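The Rodden Pocket Ledger: a board game about who owns what
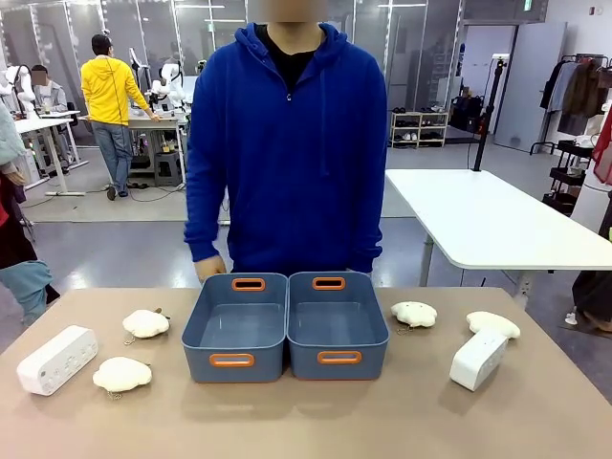
Shirley Gosling wrote to me after her first game that she'd spent twenty years hearing people say "the economy" as if it were weather, and that one evening of losing her share of a pretend cannery to absentee landlords did more for her than any pamphlet. Then she asked why the rent phase comes before the wage phase. Good question, Shirley, and I'll get to it!

So, hello. I'm Ignacio Dunleavy, I design and sell this game out of my house, and this is the page where I tell you what's in it and try to get you to buy one (yes, I know, a game about property with a price tag on it, you can save the email).

What it is

The Rodden Pocket Ledger is a tabletop game for three to six players set in a mill town called Gurkcombe. Gurkcombe has a river, a cannery, a railway spur, two rows of rented houses and a bank that never seems to be open when you need it. At the start, one or two players hold deeds and everyone else holds work cards. You play through twelve seasons. Each season has rent, wages, a town meeting and a thing I call the squeeze, where prices move and somebody has to decide who pays for it.

You can play it straight, as a money game, and the deed holders will usually come out ahead. I built it that way on purpose and I tell people so up front. But there's a second set of rules sitting in the back of the book, and any town meeting can vote to start using them, one at a time. Rent caps. A workers' share in the cannery. A public bank. A strike fund. Every one of them costs something and some of them go badly wrong if you bring them in during a lean season. My own table has wrecked the cannery more often than I'd like to say.

About the rent phase

Back to Shirley. Rent comes first because that's how it went in every place I ever lived. The first of the month landed before payday, and you found a way. I tried the other order in early playtests and the whole game went soft. People relaxed. Once rent moved to the front, players started borrowing from each other and cutting little side deals by the second season, and the arguments got so much better. If you want a gentler game for younger players, swap the two and start everybody with a bit extra. There's a note on it in the rulebook.

What you get

One folding map of Gurkcombe
Deed cards, work cards and town meeting cards
540 wooden coins in two sizes
A ledger pad with 50 tear-off sheets
One bank box with a lid
Rulebook, 85 pages (the rules take up the first part, the rest is background reading and the optional laws)

I get asked about the coins a lot. They're plain, no faces on them, and they stack nicely. Paper money was cheaper but it blew around when we played on the porch, and I like the sound of a player slowly pushing over a pile they don't want to part with.

Who it's for

Reading groups, union locals, high school civics classes, families who can take a bit of yelling. A full game runs a long evening. If you're using it in a classroom, play four seasons per class and leave the ledger sheets with the players in between, and they'll come back with plans. You don't need to agree with me to enjoy it, by the way. One of the loudest fans I have is a landlord and he is merciless with the public bank cards.

If you know Lindgren, my older and much smaller card game, this is not an expansion and the cards don't mix. Lindgren is about trade between towns. Rodden stays put in one town and gets into everybody's kitchen.

The Irkow cards

Irkow is the neighboring town, and it comes as a separate add-on deck. It brings in a rival cannery with lower wages, plus the choice of whether your workers treat the Irkow workers as a threat or start talking to them. I'd play the base game two or three times first. It's a lot.

Printing and stock

The first printing was 2,342 copies and sold out in April. The second printing is in now, with the typo on the strike fund card fixed (sorry, first printing people, it should say "per household"). If you have an old copy, write to me and I'll mail you the corrected card free.

Replacement ledger pads are sold separately. You can also copy the last sheet as much as you like, I put that in writing on the sheet itself.

Page updated 2022-09-04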